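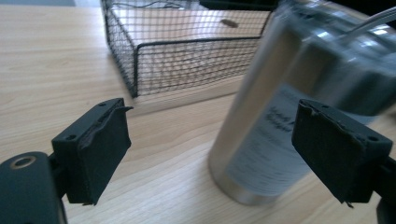 Wrist camera view, old pads on both fingers, metal bottle between them

Ticket 272 - hand-held gripper, pads fraying and bottle blurred in the wrist camera
Opened by: Poppy Clegg
Assigned to: Khurram Satti
Status: open, waiting on parts

Poppy, 9:40 am
Hi Khurram! So I'm doing the side-by-side of the Rathjen fingers and the Stotska fingers for Joanne, and I've got two problems that may or may not be the same problem. The attached is from the Rathjen set. First, the pads. Look at the top of the left one, there's a flap curling right up, and the right one is fraying along the edge too, plus it has a little strip hanging off the bottom. Second, the bottle is a smear. I can't read one word on the label, and the mesh basket behind it is sharp enough to see the grid. I've been going through clips since breakfast and it's the same story in a lot of them.

Things I already tried:
Wiped the lens. No change.
Swapped the USB cable for the one off the bench PC. No change.
Restarted Visunora, then restarted the whole laptop because I was annoyed. No change, but I got a coffee out of it.

Khurram, 10:15 am
If the basket is sharp then focus is probably fine, at least at that distance. What exposure are you on? And are the fingers on the short mounts or the long ones?

Poppy, 10:32 am
Auto exposure, I never touched it. Short mounts. Ruth Naylor put them on for me and I haven't had the screws out.

Khurram, 10:50 am
Auto is my first guess then. Visunora will happily pick a long exposure when the light is soft. Set it to manual, 6 ms, bring the gain up until you can stand it, and do 12 grabs at your normal speed. Keep the bottle where it is so we only change one thing.

Poppy, 11:45 am
OK, did the 12. Way better! I can read the big text on the label in all but two of them, and those two were me swinging in like I was late for a bus. It's grainier than I'd like, so I dragged the desk lamp over and dropped the gain a bit - that helped more than I expected. I'd call the blur half sorted. Can we make manual exposure the default in the Derkthorpe profile? Derek Yeoman is using that one too and he's on auto as well.

Pads are still bugging me. I pressed the flap down with my thumb and it came right back up. I don't want to trim it halfway through a comparison, because then the Rathjen numbers before and after don't match. The Stotska pads are newer, so it isn't a fair fight right now anyway.

Khurram, 1:20 pm
Agreed, don't trim. I'll change the default this afternoon and let Derek know. For the pads I have 6 new ones on order, same foam. Once they're here, put fresh ones on both sets and start the grip count from zero. Hang on to the old ones, I'd like to see how the glue let go.

Poppy, 1:34 pm
Will do. Joanne Treloar wanted results in August, so I'll warn her the grip part is slipping. I can still run the camera half on these fingers in the meantime, right? Leaving this open until the pads show up.

Khurram, 1:41 pm
Yes, camera half is fine. Note "old pads" in the run name please.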